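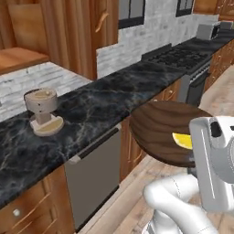 Kitchen sim, side view: board in the gripper, lemon wedge riding on it

Hi all,

Thanks so much to everybody who wrote in over the weekend, and my apologies for being slow to get back to you. Chaminda asked a fair question on Friday and I wanted to give it a proper think over a pot of tea before answering (it ended up being two pots). I'll paste his note so the newer folks can follow along.

On Friday, Chaminda Sarkar wrote:
> Shanthi, I've been through the draft rules for the
> kitchen tasks and I'm stuck on section 6. It says an
> episode "should be reviewed from every view before it is
> accepted." Do we really mean every view, for all 1,000
> episodes in the Jumau set? That's a lot of watching for
> the Drunddale people. Couldn't we review the wrist view
> and only open the side view if something looks off?
> Also, do sharp tools need their own rule in simulation?

I do see the worry about the hours, and I'd hate to wear anybody out! But I'd like to keep the wording as it is, at least until February, and the kitchen run is a good one for showing why.
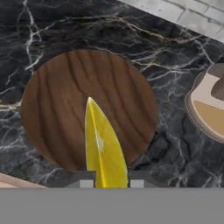 Wrist view, yellow blade held between the fingers, point toward the board

As for sharp tools, yes please, let's give them their own rule. I know a simulated knife never cut anyone, but these policies are meant to move over to real arms someday, and I'd so much like the habits to move over with them. My suggested text is: "The reviewer shall note which way the point faces whenever a blade is in the gripper, and shall flag any episode where it is aimed at a place a person could be standing." Zodusau had something close to that in their old house rules and it served us well when I was there. 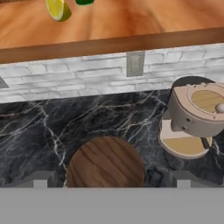
Back to the views, then. My own feeling is that a wrist camera is wonderful for judging how the fingers line up with a thing before they close on it, and I wouldn't give it up for the world, but it can be a poor witness once the arm has picked up something big. A round board held close will fill up a good part of what you can see, and then you're guessing about clearance from the cabinets and whether the food is still on top.

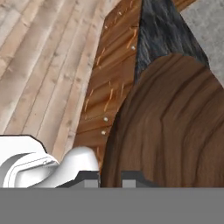 So what I'd propose, as a kindness to the Drunddale reviewers, is that we keep every view but let them work in batches of 300, with a second reader taking 26 out of each batch. If the two readers disagree on any of them, the batch goes back. Haque has offered to share their review form, and I think we could borrow most of it and drop the page on floor markings.

Do send me your thoughts, even half-baked ones. I'll fold them into the next draft and send it around to the whole list.

Warmly,
Shanthi Wijesinghe

Recent messages on this list
Draft rules for kitchen tasks, section 6
Re: naming objects the same way across sets
Re: Re: when to stop an episode early
Haque review form, old version
Gripper force limits, wording needed
February call, agenda items please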